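Keromis brings robot-assisted server teardown to its Evonthorpe workshop

EVONTHORPE, August 5, 2026 – Keromis, the computer refurbishing company, is very happy to share that its robot bench has moved into everyday use, working alongside the 44 people who test, repair and resell used business machines at the Evonthorpe site.

Servers come in by the pallet, and every one has drives, cards and processors worth saving. Until July all of that was done by hand, often by the same few people bent over the same few benches. The new arm, named Ginia by the night shift, takes on much of the reaching and lifting, while technicians decide what is kept, what is tested again and what goes to recycling.

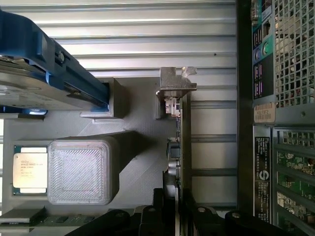
A drive in its blue caddy and an Intel Xeon processor at the Keromis robot bench.

"I have been taking computers apart for 15 years, and my wrists could tell you about every one of them," said Mwajuma Tanui, lead technician. "I was not sure I wanted a robot next to me, to be quite frank. Now I spend my mornings on fault-finding, and that is the part of the job I always liked best."

No positions were cut to make room for the bench. Instead, 12 technicians have finished a training course put together with Mertens, the integration firm that set up the arm, and they have moved up a pay grade now that they can program and check its work themselves. Kamil Lukáč, who ran the course for Mertens, said the best changes to the layout came from the people on the floor, right down to the shape of the printed trays.

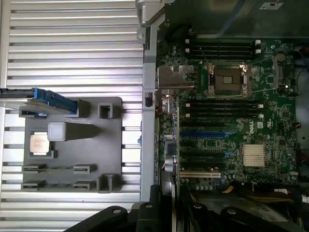

Keromis Server Recovery Department

The department handled 154 servers at the robot bench during July, and it plans to keep the pace steady for now so that everyone has time to learn. Costel Stoica, operations manager, said a second bench will be discussed with staff in the fall – and that the technicians will have the first say on where it goes.

Business customers who would like to visit the workshop are warmly invited to get in touch with Jarlath Horgan in the Keromis press office.

Recent news
Keromis opens evening repair classes in Evonthorpe
Matúš Hájek joins Keromis as head of training
Longer warranty on refurbished workstations
New drop-off hours for business customers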